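Learning to write letters again

I bought a box of 50 envelopes in October and I have 12 left, so I suppose I can say now that I've kept it up.
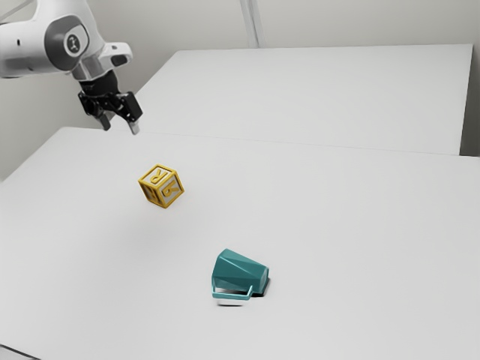
The idea came from my aunt, Raymonde Dufour, who has written letters all her life and never stopped when everyone else did. She is 71 and lives in Clellard, two streets from the house she was born in. She has a phone and uses it for the weather and for calling the dentist. If you want to hear from her, you write to her, and a week or so later you get four pages back.

For years I was bad at answering. I would get her letter, read it standing up in the kitchen, put it on top of the fridge and forget it. Then I'd call her at Christmas and feel guilty. Last fall I found six of her letters up there in a pile, and none of them had been answered. One asked me a direct question about whether I wanted my grandfather's desk. By the time I read it again the desk had gone to a cousin.

So I sat down that night and wrote back to all six in one go. It took me most of the evening and my hand hurt afterward. I had forgotten how slow my handwriting is when I want it to be readable. I also found out that I no longer know how to spell a few words without the computer underlining them for me. "Occasion" is one. I still have to stop and think about it.

After that I made a list of people I could write to. I left off anyone I see every week. The list had my aunt, my old roommate Mélanie Grewal, two people I used to work with at Olside, a former neighbor, and my brother, who thought it was a joke and has never written back. He does keep the letters, though. His wife told me they're in the drawer with the takeout menus.

I tried a few times of day before I settled on one. Evenings were no good after that first night. I was tired and the letters came out as complaints. What works is early, before breakfast, with the first coffee. I get up at 6:30 and I have 35 minutes before I need to do anything else. That's enough for a page and a half. I don't try to finish in one morning. Most letters take me two or three sittings, and I just draw a short line across the page and start again where I left off. Raymonde does the same thing, and you can tell in hers which part was written before lunch and which after, as the second half is always about what she ate.

The hard part was what to put in them. When you text somebody, you only need one thing to say. A letter needs enough to fill the page, and for the first few weeks I thought nothing in my life was worth a stamp. I would write "Not much going on here" and then sit there. I asked my aunt how she did it and she wrote back that she never thinks about news. She starts with whatever is nearest. Her last one opened with a full paragraph about a drain.

I do it that way now. I've written about the noise the radiator makes, and a bus driver who waits for the same woman every morning, and how long it took me to find a replacement belt for the vacuum. People answer those parts. The things I thought were important, like changing jobs, got one line back. The vacuum belt got a page from Mélanie, who had been through the same thing with hers.

A word on pens and paper, as I've been asked. I don't use anything special. I tried a fountain pen and smeared every line, being left-handed. Now I use a plain ballpoint and a pad of lined paper from the drugstore. I did buy nicer paper once, a cream-colored pad by Krajčí, and I was so careful with it that I wrote three stiff letters and gave up. It's in a drawer. I'll use it for sympathy notes.

I do keep a record, in a small Ravo notebook my daughter gave me. It has the name, the month, and a few words on what I wrote about. I started it after telling Mélanie the same story about the parking garage in two letters running. She was nice about it. She numbered her reply as if it were a second edition.

Mail is slower than I remembered. A letter to Clellard takes around five days, and one to my former neighbor took almost three weeks, for no reason I could find. That bothered me early on. I'd ask a question and by the time the answer came I had forgotten asking. I've gotten used to it. I put fewer questions in, and when I do ask something I say enough about it that the answer will make sense later. My aunt repeats the question before she answers it — "You wanted to know about the plum tree" — and I've picked that up from her too.

Of the people on the list, three write back regularly. One of the Olside people sent a single very long letter, eight pages, and nothing after it. I've read it several times. I still write to him every couple of months and I don't mention it. The former neighbor sends postcards, which I count.

I went to see Raymonde in the spring and she showed me where she keeps her letters. They're in shoeboxes, by person, with the oldest at the back. Mine used to share a box with two other cousins. I've now got most of one to myself. She pointed that out and then asked if I wanted soup.

I need to get more envelopes before the weekend. The drugstore has stopped carrying the ones I like, with the peel-off strip, so it may have to be the kind you lick.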